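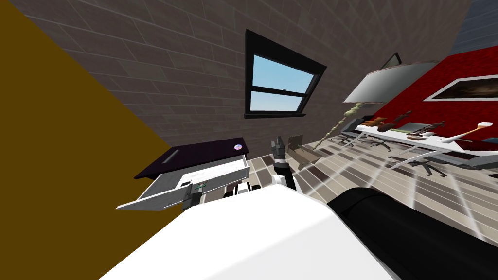
Filska Gripper Trial Kit

Try a gripper before you buy the gripper. Or the arm. Or the camera. Kit is a software bundle plus loaner hardware if you want it, for shops and labs choosing an end effector for a two-arm mobile base.

In stock. Ships from Sestutstead. Download link goes out the same afternoon if you order before 2 p.m.

Page updated September. Old page had the wrong cable listed, sorry, fixed now.

What's in the bundle

Filska simulator license, one seat, 20 weeks
Two-arm base model with head camera and wrist cameras
Gripper models: Filska flat-finger parallel, Clomholm wide parallel, Wieser three-finger
Office room set, drawers and doors that move
Kitchen room set, same
Task scripts: drawer open, drawer close, pick from tabletop, place in drawer, cabinet door
Log viewer, exports to CSV
Printed quick start (also PDF)

Optional loaner hardware

Filska flat-finger gripper on an adapter plate, 2 week loan
Clomholm wide gripper, same terms
Wieser not available as a loaner right now. Waiting on stock.
Wrist camera and bracket comes with either one
Return label in the box

How people use it

Load a room. Pick a gripper. Run the script. Swap gripper, run it again with the same start poses. Compare logs. The start poses are saved with the run so you are not comparing one lucky start against one bad one.

Default batch is 200 tries per gripper per task. You can set it lower for a first look. Don't buy anything off a short batch.

Drawer task is the one most customers start with. Thin front edge, arm has to come in at an angle, body gets in the way of its own elbow if the base is parked wrong. Good test. The two-arm base lets you work one side while the other arm stays parked up and clear.
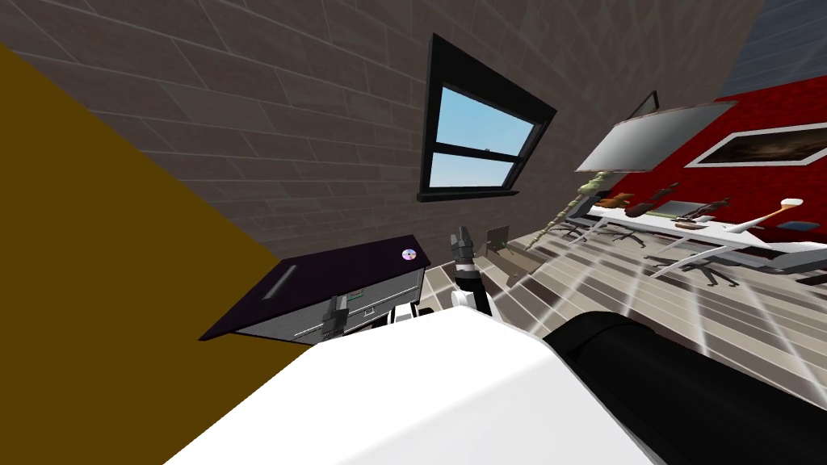 Head camera view, office room. Cabinet and both grippers.

Gripper notes

Filska flat-finger. Plain parallel, flat plates. Easiest to set up, and the default in every script. Likes drawer fronts, box edges, anything with two flat sides. Not great on round stuff unless you add the soft pads (sold seperately). Pads are modeled in the sim, tick the box under Fingers.

Clomholm wide. Same idea, more opening. Better on trays and bigger boxes. Bulkier at the knuckle so watch it near cabinet corners. If the script stops with "knuckle contact," that's what it is. Back the approach off or pick the high approach preset.

Wieser three-finger. Good on cups, knobs, odd shapes. Slow to close. On a thin drawer edge you have to use pinch mode, and pinch mode is not the default, so change it before you run the batch or you will waste an evening. We did.

Camera options

Head camera. Sees the most. Use it for parking the base and picking which drawer. Tilt follows the neck, so if the horizon is way off check your neck pose before you blame the model.

Wrist camera. Close view over the fingers. Best for the last bit of the approach. Loses the target if the wrist is rolled away from the work, obviously, so log both streams if you have the disk space.

Both streams carry the same clock. Log viewer plays them side by side. Scrub one, the other follows.

Controllers

Comes with position control and a soft contact mode. Position control for a first run. Soft contact for drawers and doors, since a stiff arm will fight the slide if your pull line is off. You can load your own controller, there's a blank one in the templates folder with comments in it.

Teleop works too. Game pad or a pair of hand controllers. Hand controllers are nicer for two arms. Game pad is fine for checking reach.

What the logs give you

Finger opening over time
Contact start and stop
Slip flag
Drawer travel
Arm joint load
Reason the run ended

Slip flag is on the cautious side. It will flag small creep that wouldn't matter on a real drawer. Threshold is in settings, leave it alone untill you have a full batch to look at.

Sim vs. the real thing

Sim is for sorting the bad fits from the maybes. It won't tell you how a finger pad wears or how your particular drawer sticks. That is what the loaner is for. Run the sim, cut the list to one or two, then borrow. Most of the returns we used to get were grippers that were never going to fit the job.
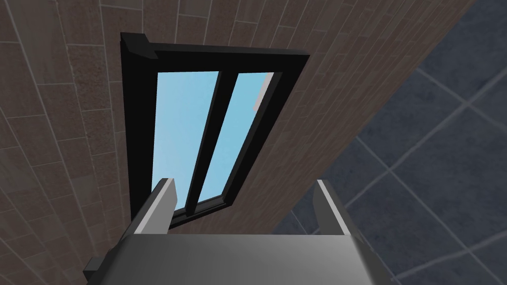
Can I bring in a gripper model from a company you don't list?
Any gripper with a standard robot description file and collision shapes will load. Put it in the custom folder, set the finger joint names, and it shows up in the swap menu with the rest.

Computer needs

Recent desktop with a dedicated graphics card. Laptop ok for single runs, batches will make it hot and slow. 18 GB free disk for the install, more if you keep video. Linux or Windows. No Mac version, please stop asking, we would like one too.

Setup, short version

Install. Enter key. Open the office room. Press Park, then Home Arms. Choose gripper, choose task, press Run. If the arms go somewhere silly on the first go, press Home Arms again and check the adapter plate setting. Filska and Clomholm plates are different thicknesses and the wrong one throws the fingertips off just enough to miss an edge.

Save the project before you swap grippers. Swapping clears unsaved poses. Fix for this is coming in the next build.

Loan terms

Clock starts when the box is delivered, not when we ship. Need longer, email before the loan runs out and we'll usually say yes if nobody is next in line. Normal scuffs on the fingers are fine. Bent fingers get billed at parts cost. Keep the foam, it is cut to fit and we reuse it.

US addresses only for hardware. Software anywhere.

If you buy after

Loan fee comes off the price of any Filska gripper. Clomholm orders go through us as well but the credit doesn't apply there, their rule. Your scripts and poses carry over to the full license, same project files, no converting.

Also fits

Filska adapter plate set
Filska soft finger pads, pair
Spare wrist camera bracket
Extra simulator seat

Questions before ordering, use the contact form and put the arm model in the subject line. Goes to the right desk faster.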